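Sound desk changes at Kermani Hall

The spoken word evenings at Kermani Hall return in November, and the main change this season is the way people sign up to read. The paper list by the door is gone. Readers now put their names down in the foyer between 6:30 and 7 p.m., and Larysa Demchenko draws the running order just before the start. Anyone who arrives after seven can still listen, and if there is time left at the end the remaining minutes go to latecomers.

Each reader has six minutes, the same as before. A small lamp on the piano comes on when one minute is left. Last season several evenings ran past ten, and the last readers were speaking to people who were putting their coats on. Banafsheh Zamani will host the first two evenings and has asked readers to keep introductions short. A title is enough for most poems. If a piece needs background, that counts toward the six minutes.

The hall seats 100 with the side benches out. The benches are staying in storage until the floor under the east windows is repaired, so please expect it to fill up early. Money from the summer book sale came to $3,529, and $674 of that has gone to new cables, a second speaker for the back of the room and replacement parts for the microphone stands. The rest is set aside for the floor.

The back rows have been the most common complaint for years. The new speaker stands beside the coat racks and is set lower than the front pair, so people sitting near it should not find it harsh. Kourosh Tabrizi will be at the desk from 6 p.m. and will do a short sound check with anyone who wants one. Readers who have never used a microphone are encouraged to come then. Stay a hand's width from it, speak at your normal volume, and hold your pages below your chin.

People who would like to read without any amplification may do so, but only in the first half, when the room is quieter and the kitchen hatch is closed.

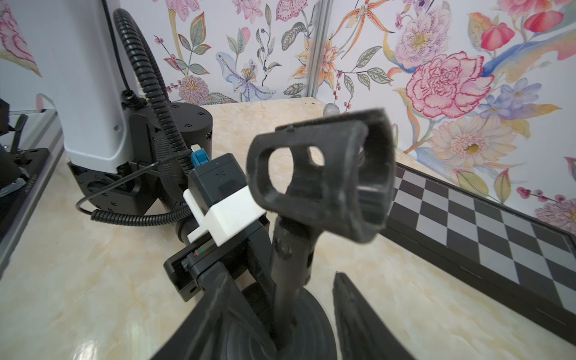 King-fai Chu writes that six minutes is too tight for short fiction, and asks for one evening a season with longer slots. The January evening will be used to try this, with fewer readers at 12 minutes each. Names for January are taken in advance at the foyer table, and the list closes when it is full.

Tea and coffee are served at the break. Please bring your own mug if you can — the hall's supply has shrunk again. Entry is free, and the doors open at 6:15 p.m.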